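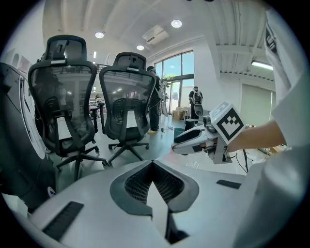
4.2 Household storage of drinking water

Households in the three study towns differed widely in how they kept water between deliveries. In Hosach, where the piped supply runs for a few hours each morning, most families filled covered tanks on the roof and drew from them during the day. In Arnow, the supply was less regular, and families relied on smaller vessels kept indoors. Morais fell between the two, with roof tanks common in the newer streets and indoor vessels in the older ones.

Tank size had less effect on water quality than we expected at the design stage. Samples taken from 500-liter tanks and from the larger 3,000-liter tanks showed similar losses of free chlorine when the tanks were emptied at similar intervals. The time that water stood in the tank was a stronger predictor. Where households topped up a tank before it had run low, older water stayed at the bottom for long periods, and samples drawn from the lower tap had little or no measurable chlorine. Figure 3 plots chlorine against standing time for each town.

Figure 3. Free chlorine in stored water by hours since last filling, for Hosach, Arnow and Morais. Points are single samples; lines are fitted separately for each town. Samples below the detection limit are plotted at zero.

The Arnow line falls more steeply than the others during the first 6 hours. Two explanations are consistent with the data. Water reached Arnow with less chlorine to begin with, as the town lies at the far end of the Meltance main, and a given loss therefore represents a larger share of the starting amount. Indoor vessels were also opened more often than roof tanks, and many were filled by dipping a cup or jug by hand. Our survey recorded the usual method of drawing water but did not record how many times a vessel was opened, so the two effects cannot be separated here.

Cleaning practice was reported by the adult who normally managed the household supply. Answers were grouped by season. In Morais, tanks were most often cleaned in May, before the dry months, and then left until the rains returned. Households in Hosach described no fixed season and cleaned when they noticed sediment or a change in taste. Reported cleaning was weakly related to the presence of coliform bacteria in Hosach and Morais, and showed no clear relation in Arnow. Self-reports of this kind are likely to overstate how often cleaning takes place, and the estimates should be read with that in mind.

Covers were checked by field staff during the visit. A cover was recorded as sound if it closed fully and had no visible gap or crack. Stored water under sound covers was less likely to test positive for coliforms in all three towns, and the difference remained after adjustment for vessel type and standing time. Households that rented their homes were less likely to have a sound cover on a roof tank. Several tenants stated that repairs were the duty of the owner, a point taken up again in Section 5 in relation to the cost of replacement lids.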